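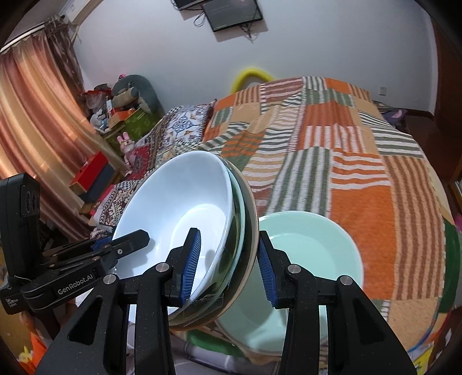
What happens to a bill if the governor neither signs it nor vetoes it?

In most states it becomes law without a signature once the time limit in the constitution runs out. In some states the rule changes after the legislature has gone home for the year, and then an unsigned bill can die. You have to check the constitution of the state you are writing about.

State Government and Politics
Unit 4: The Governor's Veto
Instructor: Arūnas Paulauskas
Discussion sections: Gunārs Dzene, Chaudhry Hall, room 200

These notes go with the April lectures. They follow the order of the slides but leave out the charts, which are in the course folder. Read chapter 16 of the textbook first. The chapter covers the federal veto in more detail than we need, so skim that half.

1. Where the veto fits

A bill has to pass both chambers of a state legislature in the same form before it goes to the governor. (Nebraska has only one chamber, so this step is shorter there.) Passing in the same form is harder than it sounds. If the senate changes a comma in a house bill, the house has to agree to the change or the two chambers have to work out a common text.

Once the text is settled, clerks prepare a clean final copy, usually called the enrolled bill. The presiding officers sign it and it is delivered to the governor's office. The delivery matters for our purposes. In many states the governor's clock starts when the bill is delivered, and a bill that passed on a certain day may be delivered quite a bit later. Students often count from the final vote and get the deadline wrong.

The governor then has three basic choices:

Sign the bill.
Let it sit without signing.
Veto it and send it back with a written message.

The written message is required in most places. It is a good source for papers. It states the objections openly, and sometimes it says what a future bill would need to contain in order to be signed. Treat it as a political document as well as a legal one – the governor knows reporters will quote it.

2. Types of veto

Regular veto. The whole bill is rejected. Every state governor has this power. North Carolina was the last state to grant it, in the 1990s.

Line-item veto. The governor strikes single items out of a spending bill and signs the rest. Most governors can do this, and the president can't. Congress tried to give the president something like it in the 1990s and the Supreme Court struck that law down in Clinton v. City of New York. The item veto normally applies only to bills that appropriate money. A governor can't use it to cut one section out of a criminal law bill.

Reduction veto. A smaller number of states let the governor lower an amount in a spending bill without removing it. If the legislature appropriates a sum for road repair, the governor may write in a smaller sum. The governor can't write in a larger one.

Amendatory veto. The governor returns the bill with suggested changes. If the legislature accepts them, the bill becomes law as changed. If it doesn't, it may try to override, or the bill may die. Illinois is the state we use in class.

Pocket veto. The legislature has adjourned, the governor does nothing, and the bill fails. Because there is no chamber in session to receive the bill, there is usually no chance to override. Fewer states have this than students tend to think. In many states the default after adjournment is the same as the default during session, only with a longer clock.

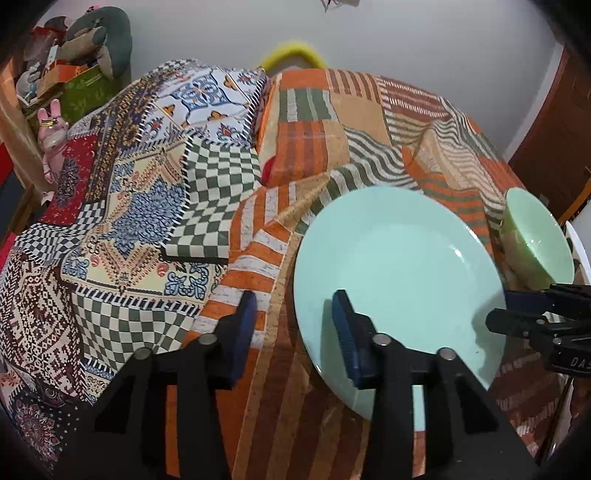 Green plate with patchwork cloths.

3. Overriding a veto

A vetoed bill goes back to the chamber where it started. If that chamber votes to override by the required margin, the bill moves to the other chamber, which must do the same. If either one falls short, the veto stands.

The usual margin is two-thirds. Several states use three-fifths, and a few require only a simple majority of the members. Two details change the arithmetic a great deal.

The first is the base. Some constitutions require two-thirds of the members elected. Others require two-thirds of the members present and voting. Under the first rule, an absent member counts the same as a no. Under the second, an absent member drops out of the calculation.

The second is rounding. You can't have a third of a vote, so the requirement is always rounded up to the next whole member.

Worked problem

A senate has 20 members. The constitution requires two-thirds of the members elected. Two-thirds of 20 is 13 and a third, so the override needs 14 votes. Suppose five senators are absent and the vote is 13 to 2. The override fails by one vote, even though almost all the senators in the room supported it.

Now change the rule to two-thirds of those present and voting. Fifteen members voted. Two-thirds of 15 is ten. The same 13 votes are now more than enough.

Do this one on your own before section: same senate, a three-fifths rule, members elected, four absent, vote of 11 to 5. Show the number needed and say whether the override passes.

4. Timing and the end of session

Legislatures pass a large share of their bills in the last days of a session. There are ordinary reasons for it. Bills get traded against each other, the budget is finished late, and a deadline makes people settle. The effect on the veto is that the governor receives a pile of bills at once and the members have often left the capital before decisions are made.

States handle this in different ways. Some hold a veto session, a short meeting set aside for taking up vetoed bills. Some let the legislature call itself back if enough members ask for it. Some carry vetoed bills over to the next regular session. In others, only the governor can call a special session, and a governor has little reason to call one for the purpose of being overridden.

When you compare two states, look at this before you look at the override margin. A state with a low margin and no way to reconvene may give its governor more protection in practice than a state with a high margin and a regular veto session.

5. The veto as a threat

Counting vetoes tells you less than you would expect. A governor who vetoes very few bills may be weak, or may be so strong that the legislature changes its bills ahead of time to avoid a veto. A high count can mean the governor is active or that the two sides have stopped talking. Most of the bargaining takes place before the bill is final. Staff from the governor's office sit in on committee work and say which parts are a problem.

Things that make a threat more believable:

The governor's party holds enough seats to block an override.
The governor has said it in public, in specific terms.
The session is close to ending.
The governor has followed through on a similar bill before.

Things that make it less believable: a bill that passed both chambers with nearly every vote, a governor in a final term with few allies left in the building, or a budget bill where a veto of the whole thing would close state offices. The item veto helps with that last problem, which is one of the main arguments for having it.

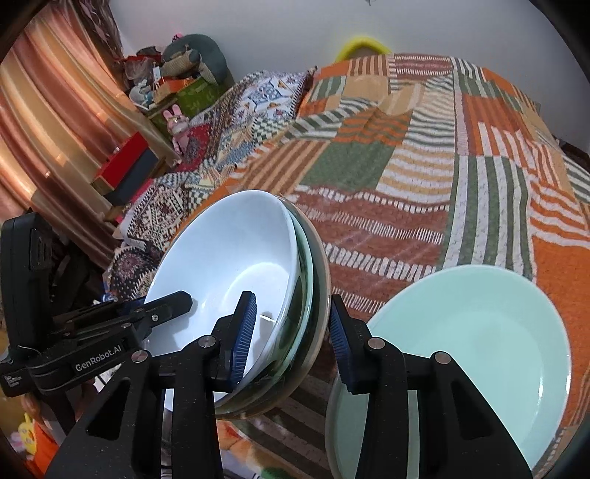 6. Arguments for and against the line-item veto

Supporters say it lets the governor remove wasteful items without sinking a whole budget. A governor is elected statewide and may look at spending differently from a member who represents one district. Supporters also point out that most states must balance their budgets, and that someone has to make the last cut if revenue estimates drop late in the year.

Critics say it moves too much power to one office. A governor can use it to punish a member by striking an item for that member's district, or offer to spare the item in return for a vote on something else. Critics also note that legislators may put in items they expect to see struck. They get credit for trying and the governor takes the blame.

Research on total spending is mixed. Some studies find small effects, mainly when the governor and the legislature are from different parties. Others find almost none. For the exam, you should be able to say why party control would matter.

7. Terms to know

Adjournment sine die: the final adjournment of a session, with no date set for return.
Enrolled bill: the final text as passed by both chambers.
Appropriation: legal permission to spend a set amount for a set purpose.
Override: passage of a bill over the governor's objection.
Veto message: the written statement returned with the bill.
Divided government: the governorship and at least one chamber held by different parties.

8. Assignment

Pick one state other than the one you grew up in. Find the veto section of its constitution and answer these in complete sentences. Cite the article and section each time.

How long does the governor have to act during session?
What happens if the governor does nothing during session, and after adjournment?
What is the override margin, and what is the base?
Is there an item veto or a reduction veto?
How can the legislature come back to consider a veto after it adjourns?

Then find one veto message from that state and summarize the governor's objections in a paragraph. Use the governor's own site or the legislature's journal. News stories are fine for background but don't cite them for what the message says.

Papers go to Gunārs Dzene at the start of section. Late papers lose 4 points. If two people in the same section want the same state, that is fine, but choose different veto messages.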